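About Wunine

Wunine is a shared workshop with a robotics bench at the back and a long list of things that don't work yet. We rent two rooms behind the Pešek bakery. Membership is 38 a month, which covers power, heat and the use of every tool that has a green tag on it. Tools with a yellow tag belong to a member, so ask first.

Our main build at the moment is a small suturing rig called Skolatar. If you came to this page after reading that home builders are about to change surgery, please lower your hopes. Skolatar ties knots in practice pads. It will never go near a person or an animal, and we have turned down two people who wanted to talk about that. What we want to know is much narrower: can a motorized grasper handle thread well enough to be worth the trouble, when a patient human with a needle holder is cheaper and usually better?

So far we lean toward no. Thread is miserable stuff to automate. It curls, it slides behind things, and it crosses itself at the moment you need two separate ends.

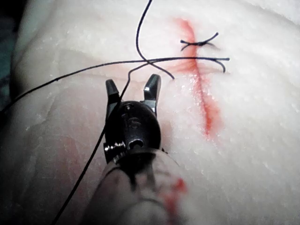 Software gets most of the blame in our Friday arguments, and some of us think that's unfair. A jaw that closes a hair late looks exactly like bad planning until you put a gauge on it. We lost most of December to a fault that everyone was sure was in the control code. It was a loose set screw. The log for that month is still pinned up by the door, all 122 lines of it, and new members are asked to read it before they suggest a neural network.

Caruvent is the other half of the bench. It began as a home project, a vent opener for a backyard greenhouse, and moved here when its owner ran out of garage. It has 3 motors and does a job that a wax cylinder has done without electricity for decades. We keep working on it anyway, partly as a teaching piece, and we try to say plainly when the wax cylinder wins — most weeks it does.

What we ask of members

Write down what failed. A clip of one good run doesn't count as a result here, and we won't post it as one. If you say a thing works, expect someone else to try it with you out of the room.

Don't promise outsiders anything on behalf of the workshop. We have no product, no investors and no plan to get either.

Visiting

The doors are open Friday evenings from seven. Come in through the yard and knock hard, as the compressor is loud. You're welcome to look over the bench and ask rude questions about it. Please don't lean on the table while a run is going.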